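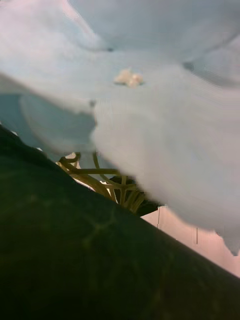
Silk flowers: are they worth storing?

Every April the same question comes up at the Avram hall, and every April I vote for the trash. Artificial flowers fade, they gather dust in places no cloth can reach, and a bent stem never looks right again. Corina Costache disagrees, and since she does the table arrangements, she usually gets her way.

Her argument this year is sorting. She wants the roses and the hydrangeas kept in separate baskets, laid flat, with the heads all pointing the same way. The old method was one deep box with a lid forced down on top. I'll admit the box was bad. I'm less sure that a second basket is the cure – someone in a hurry will toss everything into whichever one is closer.

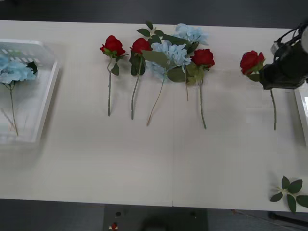 Red roses and blue hydrangeas on the sorting table.

Jacinto Barrera priced new stems for the spring lunch and came back with a total of $316, which quieted me for a while. Corina says a careful wipe and a little steam on the petals will get us two more years. Maybe. I've heard the steam theory before and would like to see it tried on one hydrangea first.

The baskets go on the shelf by the coat closet. If you borrow flowers, put them back by kind, heads together. We'll look at them again before the lunch, and I'm keeping my vote until then.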